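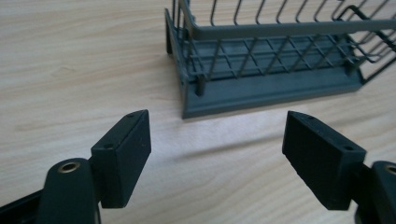 Proltberg es un ciclo de lecturas, charlas y obra sobre papel nacido en la antigua imprenta Derkach, de la que conserva todavía los altos ventanales, el suelo de cemento y, para alegría de quienes lo visitan por primera vez, un olor a tinta que ninguna reforma ha conseguido borrar del todo. Se celebra cada año en marzo y reúne a poetas, traductores, artistas visuales y ensayistas interesados en la relación entre la palabra escrita y los objetos domésticos.

Historia

El ciclo fue puesto en marcha por el poeta y traductor Omid Ranjbar, que al principio invitaba a leer a sus amigos alrededor de una estufa (las primeras veladas, según quienes las recuerdan con cariño, se alargaban muchísimo más de lo previsto). Poco después se incorporó la artista Innes Lamont, autora de la serie de grabados «Kaken», compuesta por 72 estampas, y con ella llegaron las exposiciones que hoy acompañan a cada lectura.

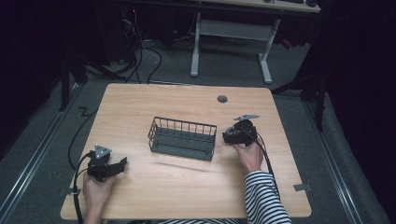
Mesa de madera clara con una cesta metálica de color gris oscuro.

Programa

Cada edición se abre a las siete de la tarde con una lectura larga, a la que siguen dos charlas breves y una conversación abierta con el público. La sala admite hasta 400 personas, aunque las sesiones más queridas por los asiduos son las pequeñas, las del altillo, donde apenas caben 12 sillas y el autor lee sin micrófono. Lamont ha defendido siempre este formato, que considera el corazón mismo del ciclo.

Publicaciones

Los textos leídos se recogen en los cuadernos Cleturex, cosidos a mano y con cubierta de papel gris. El primero, dedicado a las cartas de Ranjbar a sus traductores, tuvo una tirada de 2000 ejemplares y se agotó antes del verano, cosa que sorprendió bastante a sus editores; desde entonces se ha reimpreso con un prólogo nuevo y cuatro láminas de Lamont.

Véase también

Libro de artista
Poesía sonora
Grabado contemporáneo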